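Fixing a Gripper That Closes on Nothing

Posted by Golnar Ghaffari, 17 January 2020

If you run a pair of small printed arms on cloth, sooner or later one of them will close its fingers beside the garment, lift, and carry on with the rest of the fold as if it were holding something. The log will say the grasp went fine. Mine did. The advice you'll find on most boards is to retrain, or collect more data, or buy better servos. I don't believe any of it until the cheap checks are done, and they take an afternoon.

I'm writing this for the two-arm folding setup we call Stanside, with a camera on each wrist. The grasp logger is Okulness, a set of scripts by Fabrice Aubert. Your names will differ. The order of the checks matters more than the tools.

What you need

Your logs, a ruler, a strip of fresh tape, a flat piece of paper, and one garment you don't mind wrinkling a lot. Keep a hand near the power switch. A failed grasp is harmless enough, but an arm that thinks it's holding a shirt will pull it toward the other arm, and two grippers meeting at speed will strip gears. Ours did that in June.

Step 1. Stop trusting the word "success"

Find out what your logger means by it. In our case a grasp was marked good if the gripper reached its closed position within the time limit. Read that again. Fingers with no cloth in them reach the closed position very nicely, in fact more easily than fingers with a thick hem in the way. Out of 1,739 logged closes, 1,191 were marked good, and I have no idea how many of those deserve it. Neither does anyone else, whatever the chart says.

If your logger works this way, rename the field to "closed" today and leave the rest of the code for later.

Step 2. Look at both views of the same job

Pull frames from the overhead camera and from the wrist. The overhead view is the one people put in their slides, and it's good for checking that the arms and the garment are roughly where they should be. It's poor at telling you whether the fingers have cloth between them. Use the wrist view for that.
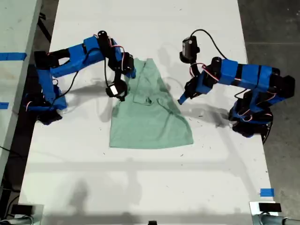
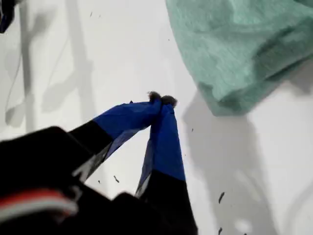 Step 3. Sort the misses by direction

Go through the wrist frames from closes you know were empty. Write down which side of the tips the cloth is on. If it's always the same side and about the same distance, you have an offset, and no amount of training data should be asked to hide that. If the side changes from one try to the next, look for a loose joint or a slipping horn before anything else. We looked at 17 frames from one arm before I was willing to say anything, and even that is thin.

Step 4. Check the fingertips

Power off. Push each pad sideways with your nail. If it slides, the tip has moved and your calibration is for a finger you no longer have. Tape creeps under load, and soft pads flatten and shift. Put on a fresh wrap, seat the pad, and close the gripper slowly to see that the tips meet.

A clean meeting of the tips proves only that the fingers are straight. It says nothing about where the arm thinks they are.

Step 5. Check the offset on paper

Draw a cross on the paper and tape it down where the shirt's shoulder normally goes. Command the gripper to the cross, tips closed, a little above the table. Measure the gap with the ruler. Do it again coming from the other side, since slack in the joints will give you two different answers. If the two readings agree, enter the correction. If they don't, go back and tighten, because a correction based on slack will be wrong half the time.

Step 6. Add a test that can fail

After closing, compare the gripper's final position with its position when empty. Thick cloth will hold the fingers slightly apart. A single layer of T-shirt may not, particularly with soft pads, so don't lean on this alone. Add a short lift and a second wrist frame, and have the arm stop if no cloth shows at the tips. Furkuter, our old fold routine, had no stop at all. It would finish the whole sequence with both grippers empty.

Fabrice thinks motor current would be a better signal. Maybe. On servos this small I've seen the reading wander more than the cloth changes it.

Step 7. Rerun, and keep the bad ones

Run the same garment from the same start, then a different start. Save every failed close with its wrist frame. The Simiyu folder, where we used to dump "bad takes" and clear them out, turned out to be the one I most wanted back.

If the misses persist after all that, fine, go and retrain.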